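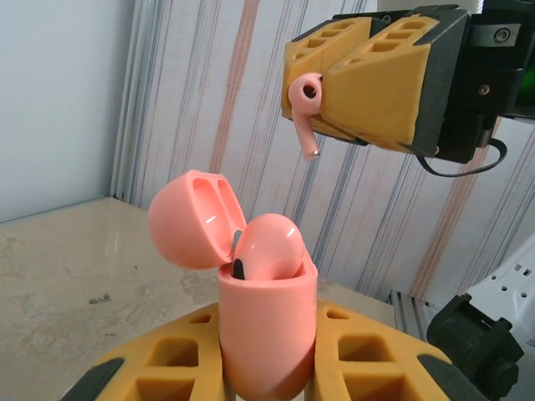
# Small Personal Items: Gallery

The Cullinane Centre is pleased to present the latest page in its continuing gallery of small personal items. The collection records the ordinary belongings that residents and visitors carry in their pockets and bags, and which are seldom kept once they have been replaced. Earlier pages have dealt with spectacle cases, key fobs, coin purses and travel card holders. The present page is given over to earbuds and the cases in which they are stored.

The Centre's handling collection now holds 348 items. It was begun at Trasden and moved in October to the ground floor of the Stinder Building, where the greater part of it may be seen by appointment. Items are chosen for their everyday character, and neither value nor rarity is considered. A scuffed case in regular use is as welcome as one that has never left its box.

This page was last revised on Wednesday, March 27, 2019.

## Earbud case, salmon pink

**Colour and finish.** Glossy salmon pink, with a smooth front that carries no marking. The earbud is also pink, and its rounded head is smooth and shiny.

**Form.** A rounded, capsule-like case standing upright, with a curved base and a thin rim at the top of the body. The lid is domed on the outside and hollow within, and is joined to the body by a small grey hinge piece.

**Interior.** Inside the open lid are two elongated recesses with a narrow pink divider between them. One earbud sits in the body of the case with its head above the rim and its stem out of sight. A black oval inset can be seen low on the head.

## Notes on the category

Cases of this type are catalogued under "Listening and Sound", together with headphones, portable radios and their carrying pouches. Where a case and its earbuds are received together they share one catalogue number, and a letter is added for each separate part. Charging leads are numbered with the case when they are supplied by the same donor. Instruction leaflets are filed in the paper store.

Colour is recorded in plain terms. Cataloguers are asked to write "salmon pink" or "mustard yellow" in preference to the name used by a manufacturer, as such names change from one season to the next and are of little help to a person searching the register. The Flustlow index, which the Centre has used from the beginning, allows for a main colour and one further colour for fittings such as hinges and clasps.

Glossy items show finger marks readily and are wiped with a soft, dry cloth before they are returned to the drawer. Lids are closed for storage. Items with hinges should be opened slowly and should never be lifted by the lid.

## Visiting and enquiries

The study room in the Stinder Building seats four readers. Requests to see particular items should be made in writing at least two weeks in advance, quoting the catalogue number where it is known. Photography for private study is permitted without charge.

Offers of further items are gladly received, in particular earbud cases in strong or unusual colours. The Centre regrets that it cannot accept items with damaged batteries. Enquiries concerning this page should be addressed to the Collections Office, Cullinane Centre, Stinder Building.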